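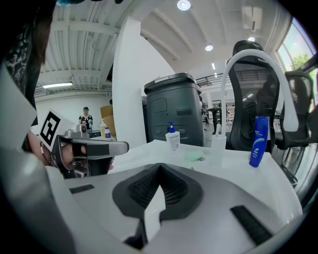

Tabletop work at Clusitia: lotion, sponge, cup, and the marker card on top of the other gripper.

Sat 27 July

I said in my last post that I'd write up the mess with the marker cards once I'd calmed down. I've mostly calmed down.

For anyone new, I do three days a week at Clusitia in Hodton, where we do household chores with hand-held grippers so that a pair of Zakano arms can later be trained to do the same chores without us. You pick up a cup, you put down a cup. You do it with a sponge. The pitch when I started was that 3000 good recordings would get the arms to tidy a table. I had my doubts about that number then and I have more of them now.

The fault was small and dull. Each gripper carries a printed card, and the software uses the cards to work out where one gripper is compared to the other. If a card shifts on its mount, even by a bit, the software has no way of knowing. It carries on and reports, very confidently, that your left hand is a couple of centimetres from where your left hand is.

That's what happened. One of the mounts had a screw working loose, and the card was settling into a slightly different angle every time somebody set the gripper down. We recorded like that for most of a week. Every session came up green on the quality check.

It only came out when Wissam Abou Jaoude loaded the week's work onto the real arms. The right arm held the cup perfectly well. The left arm came in with the sponge, missed the cup and drove its fingers straight into the right arm's wrist. There was a crack I heard from the kitchen. Wissam hit the stop button quickly, to his credit, but one finger was already broken and there was a gouge in the other arm's cover. Two people had been leaning over that table a minute before it started.

The first explanation we got was operator error. Océane Lavoie and I had supposedly been "handling the devices roughly". I'd like to see the person who wrote that pick up a slippery bottle of hand lotion with two plastic jaws all morning and then tell me about rough handling. Stefaniia Nazarenko went back through the recordings on her own time and found the drift. It was in there plain as day once you plotted the card angle against the date. In all, 119 recordings had to be thrown out.

What bothers me is the green light. I asked what the quality check checks. It checks that the card is visible. If the camera can see the card, you pass. It doesn't compare the card's position with anything. You could stick it on upside down with chewing gum and I suspect you'd get the same friendly tick, though I haven't been allowed to try.

So the fixes so far. Both mounts have been glued as well as screwed. We now start every session by closing the two grippers against a metal block of known size, and if the software gets the distance wrong we stop and call Stefaniia. It takes 60 seconds. I had been told in my first month that a step like this would "slow throughput", and I'd love to know how throughput looked the week we binned everything.

There is also a line of yellow tape on the floor near the arms, which I'm told is the safety measure. I have stepped over it by accident more than once. The arms don't know it's there. Lev Kostiuk has asked for a proper barrier with a switch on the gate, and for the arms to run at a crawl the first time any new training goes on them. The crawl was agreed to on the spot. The barrier is being costed, and I've worked in enough places to know what that can mean.

I don't think anyone here is careless. Most of them are cleverer than I am and they've been decent about it since, including an apology to Océane and me that used the word "premature". But I keep reading that machines like these will be in people's homes, moving about near their kids, and the ones I know were undone by a loose screw and a check that wasn't checking.

The new finger arrives in August. Lev says he'll let me know when the first slow run is on, and I'll be watching it from the far side of the room.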